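The Man Who Reads the Returns Slips

Priit Koppel would like it known that he did not set out to become an authority on board games with missing parts. He trained as a piano tuner. He still tunes, a little, for people who ask twice. But most of his week now goes to Purport, the game lending library he runs above a shoe repair shop in Promitville, and most of his conversation goes there too.

"People think I play games all day," he says, pouring coffee into a mug with no handle. "I read returns slips all day. Playing would be a step up."

The returns slips are his own invention. Every borrower fills one out when a game comes back, and the slip has 4 questions on it. Did you finish? Did anyone leave the table? Is anything missing? Would you take it home again? The last box is the one he cares about. The third is the one people lie on.

"They write 'nothing missing' and underline it," Koppel says. "The underline is how I know to open the box."

Purport has 621 games on its shelves and lent them out 2,332 times in the past year, a number he produces from memory and then checks in a ledger, looking pleased with himself. The most borrowed is a train game that takes an entire evening and has, by his reckoning, ended two courtships. The least borrowed is Gekance, a trading game set among rival salt merchants, which has gone out once. The slip that came back with it said "No" four times, including in answer to whether anything was missing.

"Which was fair," he says. "It's all there. That's the trouble with it."

I ask why he keeps it. He looks at me the way a dentist looks at someone who has asked whether flossing is still a thing.

"It's complete! Do you know how rare that is?"

Koppel grew up in a house with a single game, a set of dominoes short the double five. The family used a piece of chocolate wrapper folded small, and he says he was a teenager before he played with a full set and found it gaudy. He moved to Promitville for a job at a concert hall that closed the next November, and filled the idle months by buying up games at yard sales, mostly broken ones, and making one good copy out of three bad ones. When the collection got as far as the bathtub, he rented the room over the shoe shop.

Opening night drew six people, two of whom had come about shoes. "One of them joined," he says. "I also had to carry her boots downstairs."

Membership now stands at 159. They pay by the year, and the fee has never gone up, a policy he describes as principle and then, a minute later, as not wanting to reprint the sign. There is a fine for lateness and none for losing parts. I would have guessed the reverse.

"If you fine people for a lost piece, they hide it from you," he says. "They put a button in the bag and hope. I had a copy of a farming game come back with a real bean in it. It was a good bean. I left it in for a while."

What he does about lost pieces is carve new ones, or cast them, or trade for them by mail with a small circle of people who have the same affliction. His most valued correspondent signs letters only as Dvořáček and specializes in dice from before the war. The two have never spoken. They have been arguing for three years over whether a replacement pawn should match the color the others were when new or the color they have faded to. Koppel is for faded.

"A bright pawn among old pawns, everybody wants to be the bright pawn," he says. "You've changed the game. Now there's a fight before you even start."

Dvořáček, he adds, is for bright, and is wrong, and has beautiful handwriting.

The sorting habit has its own doctrine. Koppel doesn't believe in the divided trays that come with newer games, which he says are designed by people who have never seen a child put anything away. He doesn't believe in freezer bags, either, though he concedes they've done a lot for the hobby. He believes in boxes inside open baskets, with the open basket being the important part.

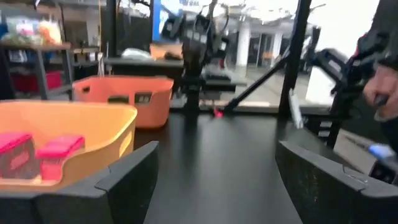 "A closed cupboard is where games go to be forgotten," he says, and he holds the same view of drawers, trunks and the space under beds. His advice to members who ask how to keep games at home is to copy whatever they already do with the things they use every day. A light orange plastic basket with a couple of pink boxes side by side in it will do nicely, in his opinion, and a second one in coral orange with a handle hole in the side is better still, as you can hook it with a finger while holding a sandwich. He has no interest in matching sets. He has met people with matching sets, and their slips say they didn't finish.

Does he ever play? He does, it emerges, on the one evening a week when the library stays open late, if someone is short a player. He is known for being slow. One member told me on the stairs that a turn of Koppel's is a good time to call your mother. He doesn't dispute it.

"I'm looking at the pieces," he says. "I made half of them. It's like eating in your own restaurant."

Before I go he hands me Gekance, unasked, along with a blank slip and a due date written on the back of my hand in ballpoint, 8/18/25. I tell him I don't know three people who would want to be salt merchants.

"You don't have to play it," he says. "But count it when you get home, and count it again before you bring it back."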